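Can a Machine Do the Vacuuming Yet? Havar Evening Draws a Full Room

19 October 2023

Anyone who has ever stood in a hallway with a basket on one hip, wondering why the clever people of this world haven't sorted out the laundry by now, would have felt right at home in the upstairs room at Havar last night. The talk was billed as "Chores: Are We There Yet?" and 71 people came to hear the answer, which made for a cozy squeeze, with a few latecomers perched on the windowsills and one gentleman who listened to the whole thing from the stairs and seemed perfectly happy there.

The speaker was Zsófia Lakatos of Zatis, a small company that has spent the last few years teaching machines to do the sort of work most of us do while thinking about something else. She is a cheerful speaker who doesn't mind being interrupted (a good thing, as she was interrupted a great deal) and she began by asking the room which household job they would hand over first. Bathrooms won by a mile. Ironing had its supporters, and so did the inside of the oven.

Her own short answer to the question on the poster was "some of it, slowly, on a good day." A machine in the Zatis workshop can now fold a hand towel and put it on a pile, and it gets the job right 65 times out of 100 when the towel is one it has handled before. Give it a fitted sheet and the score is too low for her to put on a slide, though she told us she sympathizes, as her own fitted sheets go into the closet in a ball.

Floors took up a good part of the evening. The round vacuums that trundle about on their own have been in people's homes for years, and several in the audience were fond of theirs, but as Lakatos pointed out, they manage by staying low and leaving everything else to you. Somebody still picks up the socks, moves the chairs, lifts the rug fringe and gets the ordinary vacuum out for the stairs. That last one is the job her team has been working on since April, and she was very funny about how much is hidden inside it. A vacuum with a long tube is awkward to hold. The weight is all at one end, the head swivels when you would like it to stay put, the hose has ideas of its own, and the parts have to be lined up and pushed together before any cleaning gets done at all. People do this with two hands, swapping their grip without noticing, and that swapping is the hard thing to pass on to a machine.

The way Zatis goes about it is by having people do the chores themselves, in real rooms, holding the same kind of gripper the machine will later use, so that every reach and twist can be recorded and learned from. Daiane Araújo, who runs that side of the work, joined Lakatos for the second half and said that a single task might be done 300 times before it is any use to anyone. She likes the rooms a bit messy, with things left on the floor where people really leave them, and she turned down one very handsome apartment for being too tidy.

The shop floor got its turn as well. Arlindo Rangel, who manages the stockroom at Abbasi, had come along with two of his colleagues, and he gave a friendly but firm account of the 15 weeks they spent trying out a shelf-stocking machine earlier in the year. It was good with boxes – very good, he said, and never grumpy at six in the morning – but it struggled with anything in a bag, and it stopped dead whenever a customer left a cart in the aisle. They have kept it on for the overnight boxes and gone back to people for the rest. He would try another one, he said, if somebody would only build it to cope with dog food.

There were plenty of questions, and they ran well past the time the room was booked for. Iolanda Marinho, who cleaned offices for most of her working life, wanted to know whether the people doing the designing had ever cleaned for a living, and got a warm round of applause for it. Lakatos said that two of her team had, and that she wished it were more, and the two of them were still deep in conversation by the coats when the lights were being switched off. Another listener asked when she might buy something that would do her stairs. Lakatos wouldn't be drawn on a year, and said that anyone who offered one with great confidence was probably selling something.

Tea and a really excellent lemon cake were provided by Skollirell, the bakery on the ground floor, and the plates were washed by hand afterward by whoever happened to be standing nearest the sink.

The next talk in the series will be given by Anong Wannasri, on repairing small appliances at home. Entry is free as always, but do come early if you would like a chair, and bring a toaster if you have one that has given up.
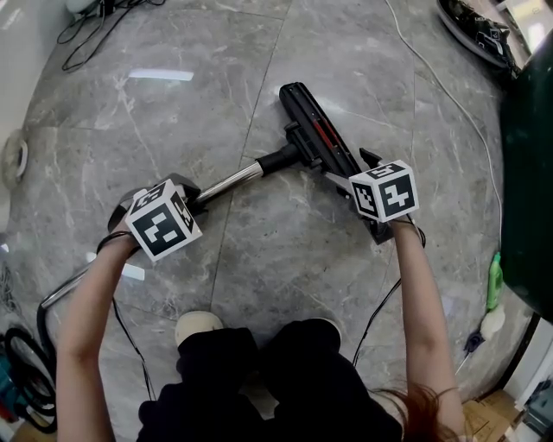 Anyone bringing something larger than a toaster is asked to let the front desk at Havar know beforehand, as the elevator is small and the stairs have a tight turn at the top. Notes from last night's talk can be picked up at the desk too, along with a green umbrella that was left under one of the chairs.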